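4/12/18
Tiltberg student project, CPU task, bench 2

Setup carried over from last session. Tower on its side, panel off, retention lever up. Chip goes in the left pocket of the printed tray before each run. Arm program is still the Jekilus branch with our waypoints pasted in. Do not pull from main until the Dixit people have merged the frame names.

Re-taught the approach to the socket. Old path came in too low on the drive side. New hover height 160 mm over the board plane, then straight down at slow speed. Speed cap set to 213 mm/min in the config, line 500 or close to it. Someone had it commented out.

Cable loop from the arm is long and hangs over the board at hover. Want a clip at the wrist joint. Measure at full wrist rotation first, the October one was cut too short.

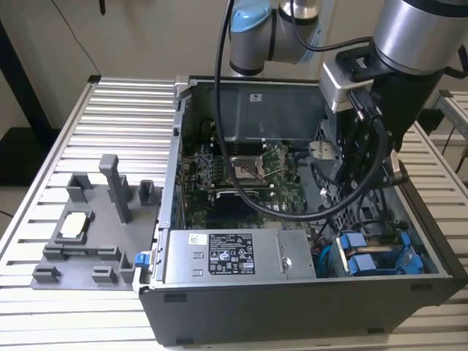 Tray, rev C

Left pocket is tight at one corner. Filed it by hand, CAD not updated. Tall post is fine as a touch-off point, repeatable enough for our use. Print time for a new plate is too long to fit in one club evening, so start it the night before if rev D is wanted.

Open items
- Offset between tray frame and case frame is typed in by hand. Needs a proper calibration routine.
- Gripper force: no number yet. Try on the scrap chip only.
- Log file 2226 has the full approach with joint currents. Copy to the Bustum share before the disk is wiped.
- Competition rules say the lever must be closed by the arm too. Not started.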